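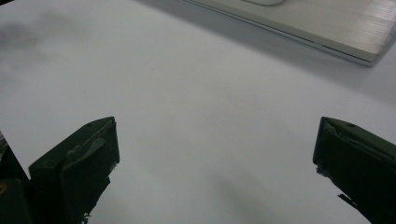
Figure 6. Fingers open over a clear stretch of table, view from the gripper camera.

6. Comparing finger pads on the hand-held gripper

Use this section to compare the Fuson and Tarnetti pads on the same gripper body. Each pad set gets 15 grasps per test object. Allow 45 minutes per set.

Before you start

Look at the inner face and the edges of both fingers. Scuffing across the face, as on the left finger in Figure 6, changes how a pad holds smooth objects. A ragged edge, as on the right finger, can catch on cloth and thin film. Write down any wear on the log sheet before the first grasp.

CAUTION: Switch off the controller before touching the fingers. They can close without warning when power returns.

Steps

1. Clear the space in front of the gripper. Keep laptops and other equipment at the far side of the table, out of reach of the fingers.
2. Open the fingers all the way. Both tips must show in the camera view.
3. In the Vukadinović control panel, set the closing force to 38 percent.
4. Close the fingers with nothing between them. The tips should meet evenly. If they do not, see section 4, Finger alignment.
5. Open the fingers and place the first test object between them.
6. Close, lift, hold, and set the object down. Mark the grasp as held, slipped, or dropped.
7. Repeat until all grasps for that object are logged, then go on to the next object.
8. Switch off the controller, change the pads, and start again from step 2.

NOTE: Do not change the camera exposure between pad sets. Shadows from the fingers will look different and the clips will be harder to compare.

NOTE: Replace any pad after 400 grasps, even if it still holds.

Send finished log sheets to Sorin Atanasov at the Plerkudside bench. Section revised March 2026.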